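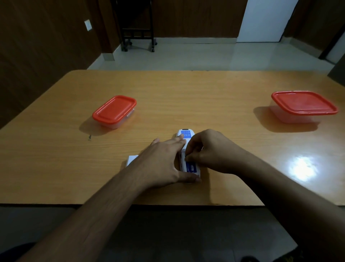
4.2 What counted as a complaint. Gevdale Home Care logs complaints in one system and "concerns" in another, and the line between the two was never written down. We read both. The complaints file for the study period held 181 entries, all of them closed. The concerns file was harder to size, as staff sometimes put several concerns in one note. Much of what sits in it is small household stuff, the kind of job in Figure 1, a remote control face down on the table with the battery compartment open and two hands working at it. A visit that skips a job like that rarely makes it to the complaints file. Coordinators called these "niggles" and most were never answered in writing. Families, when interviewed, did not use the word. They said they had complained.

So the two sides are talking about diferent things. A daughter who phones twice about a missed task believes she is on record as a complainant. The office believes she has had a chat. When the third call is angry, and it usually is, the log shows it as a first contact. We think this accounts for much of the "no prior history" wording in the closing letters. More on that in 4.4.

Closing letters. All coded by the first author, then a subset recoded by Shezi. Disagreements settled by discussion. Main categories: apology for the event, apology for how the person felt, explanation, named action, no action. A letter could carry more than one code. The second kind of apology was far more common than the first – "we are sorry that you felt" and close variants. Named actions were mostly reminders to staff. Only 8 letters gave a date by which anything would be done, and 5 of those dates fell before the letter was sent. We asked the office about this. Template problem, they said. The template was changed in January and we have not seen letters from the new one.

Serious incidents went a separate route and are not included here, except where the same family also had an entry in the complaints file. In those cases the complaint was put on hold until the incident review finished. Longest hold was 11 months. The family was told about the hold at the begining and then heard nothing, going by the file. There may have been phone calls. Phone calls were not logged unless the coordinator on duty chose to log them, and practice varied between the Kamata Street office and the Walteck Road office. Kamata Street wrote more down. It also looks worse on paper as a result, which the managers there had noticed and were not happy about.

Limits. One provider, one county. Interviews were with families only, we did not have approval to speak to clients who lacked capacity and that leaves a real hole. Coding of tone is a judgment call, and Shezi read letters as warmer than the first author did, fairly consistently. We kept the stricter reading where the two could not be squared. File access ended on Feb 21, 2021, so anything reopened later is missing.

4.3 Who answered. Signature blocks are not a good guide. Letters went out over the branch manager's name but drafts were mostly written by the coordinator who took the call, and in some cases that was also the person complained about. The procedure says a different member of staff should draft. It does not say who checks.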